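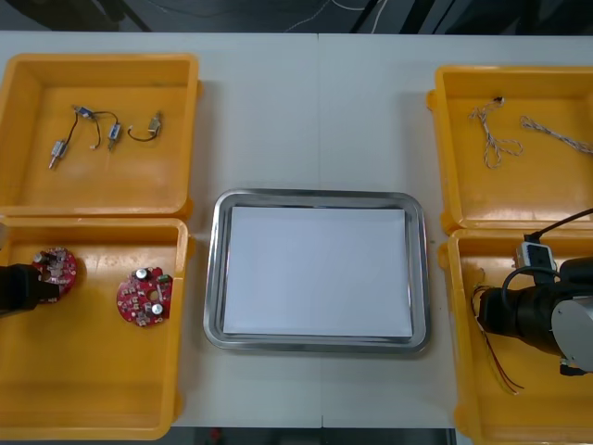

Keisha Lindqvist wanted to know, after the last class, why a leaf bothers closing its pores at noon when there's so much light going to waste. Good question, and it's where I want to start!

So, stomata. They let carbon dioxide in, but water vapor gets out the same way. On a hot, dry afternoon the plant can lose water faster than the roots bring it up, and the guard cells go limp and the pore shuts. Growth slows down for a while – the plant can live with that.

Look at your Korketton bean data again. We had 104 readings from the morning and 109 from the afternoon, and the afternoon numbers sag in nearly every row.

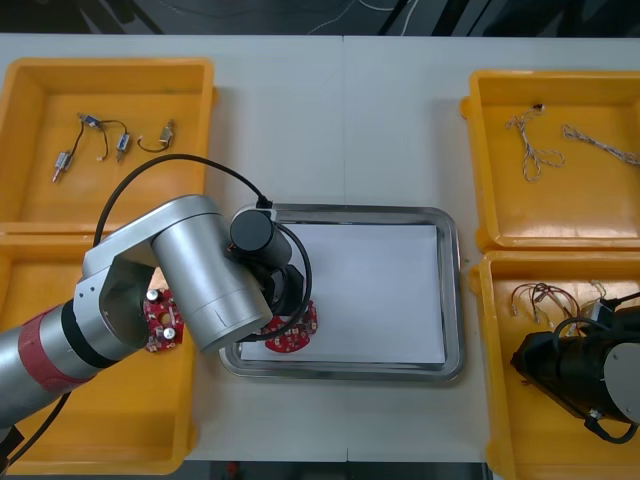

The shaded rows sag less, and I'd like you to think about why before we meet. (Hint: leaf temperature, and go back to Keegan Hawthorne's graph if you missed it.) Don't average the two sets together, please – I had 29 lab reports last term and far too many did exactly that.

For next time, read the Wesier handout on guard cells and bring your own sketch of an open and a closed pore. Messy is fine, but label the potassium.

Last updated: May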